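Campaña de primavera de recuperación textil: balance y calendario

El programa municipal de recuperación textil, gestionado por la cooperativa Hosska, ha cerrado su primer trimestre con resultados superiores a los previstos. Durante el mes de marzo se recogieron 800 kilogramos de ropa de uso doméstico en los puntos habilitados, frente a los 700 del mismo mes del año anterior. Alrededor del 60 % de las prendas se ha destinado a la reutilización directa; el resto se ha enviado a la planta de Dimemon para su transformación en fibra.

La próxima jornada de entrega tendrá lugar el domingo, 14 de abril de 2019, en el patio del centro cívico, en horario de mañana. Se admitirán prendas de vestir, ropa de cama y mantelería. Quedan excluidos los colchones, las almohadas y el calzado desparejado – este último por indicación expresa de la planta receptora.

Se ruega a los hogares participantes que revisen los bolsillos, abrochen botones y cremalleras y entreguen las prendas en bolsas cerradas. La ropa vaquera deberá presentarse en bolsa aparte, dado que sigue un proceso de triturado distinto.
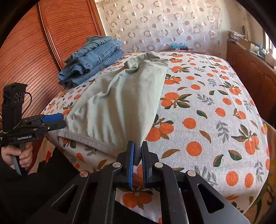
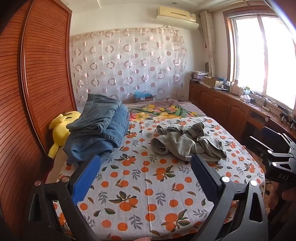
Ropa sobre una sábana estampada.

Para Solveig Blomqvist, el horario de mañana deja fuera a quienes trabajan los domingos, y convendría mantener abierto al menos un punto de recogida durante la tarde de un día laborable. La coordinación del programa ha tomado nota de la propuesta y estudiará su viabilidad antes del verano.

Asimismo, se recuerda que el taller de arreglos básicos, impartido por Bohdan Antoniuk, conserva plazas libres. Cada sesión tiene una duración de 90 minutos y comprende dobladillos, sustitución de cremalleras y refuerzo de costuras. La inscripción es gratuita y se formaliza en la secretaría del centro cívico.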